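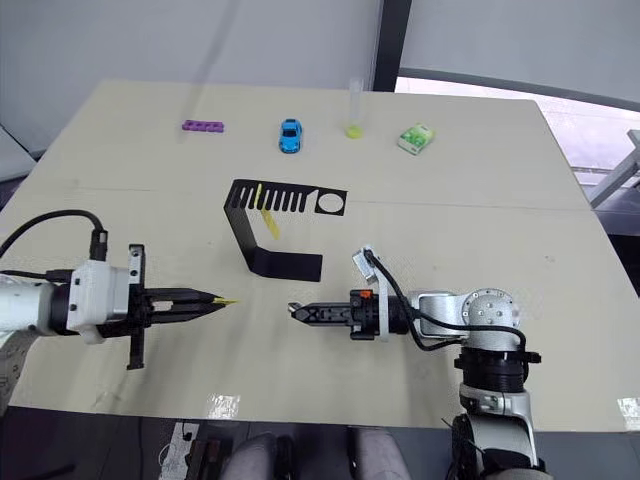

**How small does a thing have to be to go in the collection?**

It has to fit in one of the gray trays, which are 9 inches across, and a child has to be able to pick it up with one hand.

# Small Things: table pictures

The Small Things collection belongs to the Kullari Workshop in Sustmont. It holds 300 everyday objects kept in drawers and lent out for drawing classes, language lessons and sorting games. We have a printed list of everything in it, but the list only gives a name and a drawer number, and borrowers kept writing to ask what the things were like. This page is for them. The pictures are from July. Notes on single objects go with them, including some objects that aren't pictured.

## The mixed row

A mixed row is the way most people start. Four things are set out along the far side of the table, spaced so that none of them touch. The usual advice is to choose things that differ in shape before you worry about color.

**Purple brick.** Plastic, long and flat, with studs on top. It came in a bag of loose bricks from the Brindau rummage sale. It goes out more than any other brick we have, mostly for drawing, where the studs give people trouble. Drawer 6.

**Blue toy car.** Small and glossy, with dark windows. It rolls if the table isn't level, so put it crosswise to the slope or set a folded card under one wheel. Drawer 6.

**Test tube.** Clear, yellow-green at the base. It's the tallest thing in this row and the one people are most careful with. Borrowers who don't want a test tube in a room with small children can ask for the plain cylinder, which is nearly the same height. Drawer 15.

**Green and white box.** Rectangular and light. Boxes with printing on them are useful in language lessons, and we keep several. They get crushed in the drawers, and we replace them when the corners go. Drawer 15.

## The slotted stand

The black metal stand in the middle of the table has a row of slots along the top plate, like a comb, and a round hole at one end. A strip of the same black metal bends down and forward to make the foot. There's a thin yellow plastic strip in the leftmost slot.

We list it under "holders." It was bought from Najjar, the shelving shop, in a box of leftover brackets, and we have never found out what it was made for. Teachers use it for fitting games: the strip goes in one slot, comes out, goes in another. The strips are kept in an envelope with the stand. Please count them back in when you return it.

It stands up well on a flat table and poorly on a tablecloth.

## Yellow things

Color sets go out almost as often as mixed rows. Red is the biggest set. Yellow was thin for a long time and is better now — most of what's in it came in during the spring.

The yellow set is for comparing materials. Once the color is the same all the way through, people start to talk about stiff and soft, thick and thin, shiny and dull. A teacher at the Wednesday group asked for a set like this and then borrowed it three times in a row.

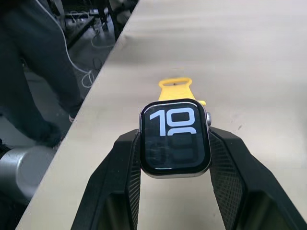 *Smartwatch with a yellow silicone band, face up. A "10" on the upper half of the screen.*

The watch is the newest thing in the yellow set. The case has rounded corners and a thin silver-gray rim, and there's a small crown on the right side. The band ends in a looped tab with a small hole near the tip. For drawing, lay it flat with the band stretched out above the case, which keeps the shape simple. Students who want something harder can close the band and stand the watch on its side.

It needs to be charged before it goes out. The cable is in the same drawer, in a bag marked with the watch's list number. If you only want it for its shape, leave it off.

Other things in the yellow set, not pictured:

- A tape measure with a stiff button.
- Two pencils, one sharpened at both ends.
- A sponge. Replaced often.
- A lemon squeezer, the kind with a handle.
- A spool of thread, nearly full.

We had a yellow whistle as well. It was taken out after the first loan.

## Soft things

Soft things are kept apart from the others because they pick up dust and marks. They have a drawer with a lid, and they should go back in it at the end of the day.

The yellow cord is the one people ask for. It's thin and bends easily, and a short length is enough for most games. Held at both ends it makes a line. Let one end drop and you get a curve, which is a good first subject for anyone who says they can't draw.

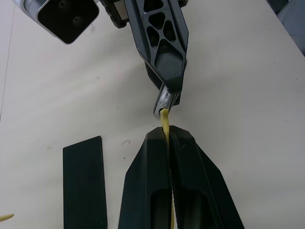

Cord also works for simple measuring. Lay it along the edge of a thing, pinch it where the edge stops, then carry the length over to something else. Younger groups can do this before they can read a ruler. Don't pull hard on it, and don't tie knots in it — they are slow to get out and they leave a bend.

The rest of the soft drawer has felt squares, a length of ribbon, a rubber mat cut into pieces and a bag of cotton balls. The modeling clay used to be in there too, but it stained the felt and now has a tin of its own.

## Setting up at your own place

Any light, plain table will do. Patterned tops make the small things hard to see. If the table is near a window, check for glare before people sit down, especially toward the front, and move the things back a little if you need to.

Loans are for 15 days. Up to 6 trays can go out at once. Pickup is from the side door at Kullari, and the trays stack, so one person can carry a full loan to the car.

Pictures of the red set and the kitchen drawer will be added when they are back from Brindau.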